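Malham (handheld gripper)

Malham is a hand-held gripper built by Alfie Ackroyd and Cecilia Agbenyega in a shared workshop, and one of the most likeable small robotics builds to come out of it. It has no arm at all - the person holding it does the reaching, and a camera on the tool records what the fingers do.

The design began in November as a sketch for a motorised claw called Druvero. Ackroyd dropped the motor after 399 test grips and kept the rest. The black finger rises from a ribbed magenta flexible part, with a white mounting plate angled out on either side.

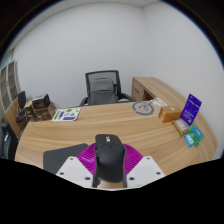
Most of the later work went into the flexible part, and it is a lovely bit of problem-solving. Agbenyega redrew the ribs again and again until the finger would give a little under load and still spring back straight. The final version was fitted on 8th August and survived 1,312 squeezes on the bench before the first rib split.

Recordings are made on ordinary desks and shelves, with whatever small boxes and packets are to hand. The first set, named Filisow, holds 792 clips. Its successor, Sombatkul, is still being gathered and has 200 so far, many of them of thin card packets, a wonderfully awkward thing to pick up.

See also: Druvero; Filisow; Sombatkul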